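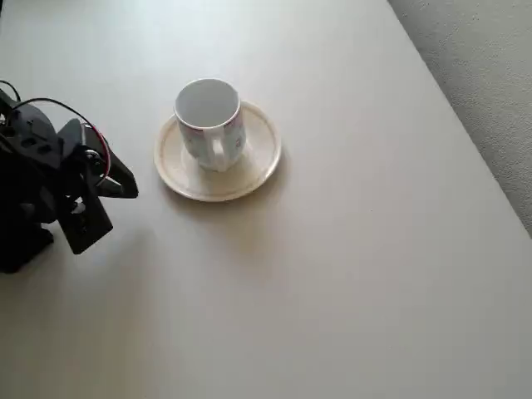
Photo: Vavora table set, February batch. Free to reuse with credit to the Vavora project.

Vavora: cups, mugs and saucers on plain tables

Welcome! Vavora is a small, open collection of photographs of tableware, and this file is its README and data card rolled into one. If you like crockery even half as much as I do, I hope you'll have a good time in here.

What's in the collection

Vavora has 200 photographs in this release, sorted into 8 folders. Every one has at least one piece of tableware in it: a mug, a teacup, a bowl, a small jug, a saucer with or without something standing on it. The tables are plain and the light is mostly soft. The picture at the top of this page is a good taste of the whole thing, a white mug on a round cream saucer with a great deal of pale table to spare. I love how close the two colours are! White against cream looks like nothing much until you try to draw a clean line between them, and then you find yourself zooming in and squinting like the rest of us.

Folders

mug_alone
mug_saucer
cup_saucer
saucer_alone
bowl
jug
stacked
mixed

The opening photo lives in mug_saucer, which is my favourite folder. Most people expect a teacup on a saucer, so a mug there is a lovely little surprise, and labels made in a hurry tend to turn it into a cup. Please don't "correct" these. A mug stays a mug whatever it is standing on.

Labels

Each photograph comes with one plain text file of the same name. It holds one line per piece, in this order: type, colour, what it stands on, and a note if there is one. The lines for the opening photo read:

mug, white, saucer
saucer, cream, table

Colour words are everyday ones. We use white, cream, grey, blue, green, brown, yellow, red, black and patterned, and that's the lot. I went back and forth on cream for ages (it began life as part of white) and splitting it off was the best decision in the whole project. So many saucers suddenly made sense.

Type words follow the shape. Straight or nearly straight sides with a handle make a mug, and a wider mouth narrowing to a small foot makes a cup. If a piece sits somewhere between the two, the note says "between" and the type is whichever one the labeller wrote first. There are some cracking arguments to be had about these and I welcome every one of them.

Only tableware is labelled. Anything else in a photograph has no line in the text file, so don't use Vavora to train or test something that needs every object on the table accounted for.

Tables and backgrounds

Table colour is given once per photograph, on the last line of its text file, starting with "table:". The opening photo has "table: pale grey-beige, matt". Matt tops are lovely for this sort of work. The shadows fall softly on them and the rims of saucers stay readable, even the pale ones. Glossy tops are in the collection too, mostly in bowl and jug, and they're much harder going.

Floors get no label. Where a strip of carpet or other flooring shows past the edge of the table, as it does in the top right corner of the opening photo, it counts as background.

Good uses

Sorting mugs from cups. Telling near-white shades apart. Finding a small object on a large plain surface. Teaching a class how to write labels that two people would agree on, which I've found is the most fun of all of them! Illustrators have been in touch to say they use the saucers for practising ellipses, and that made my week.

Less good uses

Vavora won't tell you anything about size. There is no ruler or scale card in the set, so a big mug and a small one can look just the same. It won't tell you what is in a mug either, and we have no label for full or empty. Nor is it balanced: white pieces easily outnumber every other colour, and patterned ones are thin on the ground outside stacked.

Known problems

Two labels in jug say "cream" where they mean the kind you pour. Sorry about that, the fix is coming in the next release.

The stacked folder counts a saucer under a saucer as standing on "saucer", but a saucer under a bowl is sometimes written as "table" and sometimes left blank. It needs a proper tidy.

Names of files skip from time to time. Nothing is missing from your download, those were duplicates we took out.

Related sets

Dunari covers cutlery and uses the same label layout, so you can read both with one script. Kamolrat is teapots, only teapots, and it is glorious. The three work very well together if you want a whole tea table.

Changes

Release 9: opening photo added to mug_saucer, cream split from white in every folder, spelling of grey made the same throughout.

Release 8: jug folder added, table line moved to the end of each text file.

Credit and contact

Please write "Vavora table set" wherever you use the photographs. Corrections are very welcome through the issues page, and so are pictures of your own saucers, particularly odd ones. The next folder will be egg cups and I can't wait.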